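Hands wanted for a gripper build, Furmont workshop, evenings

Short version: we're building pairs of hand-held grippers in a shared workshop and we need more people. Two kinds of people. Builders, and folks who will hold the things and do table jobs with them until something snaps.

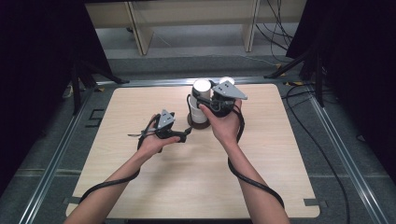 Eylül Aydoğan wrote back to the first draft of this post: do I need to know robots? I fix sewing machines. And my hands are small, half the tools in that shop don't fit me.

Answer is no, and small hands are very welcome. We have had mostly big hands so far and the grips show it. Sewing machine people are used to tiny screws and linkages, which is most of the job. She also asked if it's just sitting there picking up cups. Some of it is, yes. Cups, then other stuff off the kitchen shelf. You hold one gripper in each hand and work at the table.

What we are after

Builders - 2 of them. You'd be assembling, filing, re-cutting jaws, crimping connectors, chasing bad cables. Mostly chasing bad cables. Soldering helps. If you can't solder but can follow a wiring sketch and ask when it makes no sense, come anyway. Some printing of parts, the printer is old and needs watching.

Testers - up to 12. No skills needed. Sessions are short, with breaks, and you stop when your wrists say stop. Please tell us if a grip pinches or the cable drags on your arm, that is exactly the feedback we want. Lefties please, we have hardly any.

Also, if anyone out there is good at strain relief, get in touch even if you don't want to join. One evening of your time would save us weeks. Will pay in dinner.

The project

It's called Proltis. Started as a kitchen table thing, moved into the workshop in February when the kitchen table was needed for eating. The plan is a pair of grippers a person can use for an hour without hating it, and later the same jaws go on a small arm that's sitting half built in my spare room. The arm is a seperate headache, you don't have to touch it unless you want to.

Everything gets written up and put online for free, drawings and parts list and the list of mistakes. Your name goes on it or stays off it, your pick.

Money

Not much. Whole budget is 400 dollars and most is spoken for - bearings, cable, filament. Builders get their parts paid for and can keep a finished pair at the end. Testers get food and bus fare. If you need a paid job this is not one, sorry, didn't want anybody coming across town to find that out.

When and where

Furmont shared workshop, upstairs, unit 817. Evenings from 6:30 pm, usually done by 9. Come for all of it or an hour. There's a freight elevator, ring the bell and wait, it's slow. Street parking is bad after 6. Bikes can come inside.

Practical bits

18 and up for both. Closed shoes. Tie back long hair and take off rings and loose bracelets, the jaws do grab. Safety glasses if you're on the bench side, we have spares. Bring your own soldering iron if you're fussy about tips, ours are pretty chewed.

Sessions get recorded so we can go back over how people grip. Not okay with that? Builders can skip it, testers can't really. Ask before you come if you have questions on that part.

Bad wrists, recent surgery, anything like that - please sit out the testing. Still plenty to do on the bench.

How to sign up

Leave a note in the Proltis box by the workshop door or reply under this post. Say builder or tester, which evenings work, left or right handed, and any food you can't eat. Builders, add a line on something you've made or fixed. A toaster counts. No resume needed, we won't read it.

We'll get back to everybody, might take a few days. Spots for testers go in the order people write in. Builders we'd like to meet first, come by at 6:30 and ask for whoever is at the bench with the cables.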